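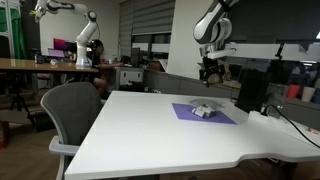 The white table, toy vehicle on the purple mat

July already and I still owe everyone a post, so quick one before lunch.

Been teaching the arm to pick things up by remote control. You hold the leader handle, the arm copies you, everything gets logged. Sounds easy. My first 30 tries with the toy vehicle were awful — I kept coming in too low and too fast, and whatever you do, it learns. Hesitate over the mat and you get a robot that hesitates over the mat. Timo Wunderlich watched my replays and told me to breathe out on the way down. Annoyingly good advice.

We're at 892 demos all up, 700 of them keepers. The rest got binned, mostly for me changing my mind halfway. Want another 300 before we retrain on Drallis.

Grapes are the current headache. Still in the bag, becuase that's how they come from the shop.

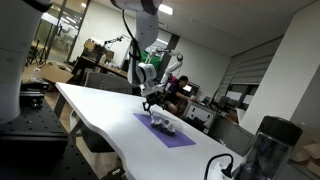
The plastic gives you nothing to aim for. Grab high and you only get bag, grab low and you squash fruit. I've settled on going in slowly near one side, pausing, then closing a bit at a time. Desta Endale does it in one smooth go and her demos are half the length of mine, so now we're arguing over whether to mix the two styles or keep them seperate. I say mix. She says mine are boring.

Wrist is sore, by the way. Raised my chair a notch and it helped a little.

More when the retrain's done. Off to get a sandwich.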